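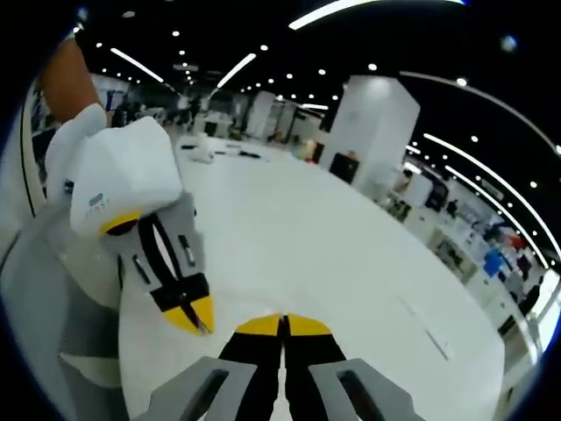 A glossy white floor in a large indoor hall, with strips of tape at right.

Floor tape is treated as a consumable, and most halls budget for it that way. I think it should be treated as part of the floor.

At Mandosgate, where I ran layouts for two seasons, the hall had a high-gloss white finish and no permanent markings. Every user laid out bays in tape and every user left some behind. Pale tape on a white floor is hard to see under overhead light, so the next crew measured from the wrong line. One January we set 300 bays from a strip that belonged to an earlier job. Correcting them used 629 meters of new tape and most of a night shift.

Pranab Sarkar, then the hall manager, argued that permanent marks would spoil the finish and put off clients who rent the space for its look. The finish was already spoiled. Adhesive residue collects dirt, and the solvent used to lift it dulls the gloss in patches.

My proposal is modest. Take the pillars as datum points, since they do not move. Set small flush studs at fixed intervals from each pillar face, record them on one drawing, and issue that drawing with the keys. Tape can then be short, dark and removed the same day. Small items put down on the floor should go inside a marked bay or back in a cabinet.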